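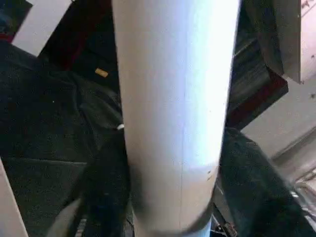 Sadik Manipulation Group, Casesano site

News from the bench: the dropped cylinder and what we changed

Many of you asked in January why the pick and place station was closed, and why the red card was hanging on the power switch. I promised to write it down for the newsletter, so that everybody has the same version.

The station was doing its usual work with the white cylinders. The arm comes down, the wrist camera finds the part, the two fingers close on both sides near one end, and the part is carried to the tray. We had set a run of 160 picks for the night, and Rafia Yousafzai was at the desk in the next room with the log open. At pick 30 the gripper closed as normal and reported that it was holding the part. The arm lifted, turned toward the tray, and the cylinder slid out and fell to the floor on the operator side. The arm did not stop. It continued to the tray, opened the fingers above it, and came back for the next part as if all was in order.

No person was hurt. Junaid Virk had been standing on that side a short time before, to change a tray, and he had already gone back behind the line. I mention it because the line on the floor is only tape, and we have all stepped over it when we were in a hurry. I have done it too.

Rafia pressed the stop when she heard the noise. She did not restart and she did not move anything, and this helped us very much the next morning.

We looked for the cause for nearly a week. The first idea was that the finger pads were worn, but Adeel Niazi measured them and they were inside the limit. The second idea was the camera, because the cylinder is smooth and almost white and the light in our corner comes strongly from one side. Atif Paracha went through the saved pictures and found that the position of the part was correct in all of them. So the arm had gone to the right place.

The real cause was in the force setting. After the software update, the file for the heavier Vanhove part was not loaded, and the gripper used the default value, which is meant for light test pieces. With this value the fingers touch the cylinder and hold it while the arm goes up slowly, but not when the wrist turns quickly. The message in the log was warning 2806, "profile not found, default used". It was written at the start of the run, and the program went on. We had all seen so many warnings after the update that we no longer read them.

There was a second fault, and to me it is the more serious one. The gripper checks the grasp only once, at the moment of closing. If the part is lost later, the program does not know it.

We have made these changes:

Warning 2806 is now an error. The arm will not leave its home position until the right file is loaded.

The finger distance is checked during the whole movement. If the fingers close further than they should, the arm stops and waits for a person.

The turn after the lift is slower. Adeel says we can talk about the old speed again when the colleagues in Cokomstead have repeated our test on their arm.

For any night run, 2 people must be in the building, and the first five picks are watched from behind the line.

The floor tape will be replaced by a low gate with a switch. The gate is ordered, but the delivery is late. Until it is here, please press the stop before you go to change a tray, also when the arm is standing still. A robot which is waiting looks the same as a robot which is off.

The station is open again for day work. If you want to use it, please ask Atif for the new profile files and delete the old copies from your own folders. We found three different versions on the shared drive and one of them was mine.

If you see a part slip, even a little, write it in the log with the pick number and tell Rafia the same day.

Shahzad Cheema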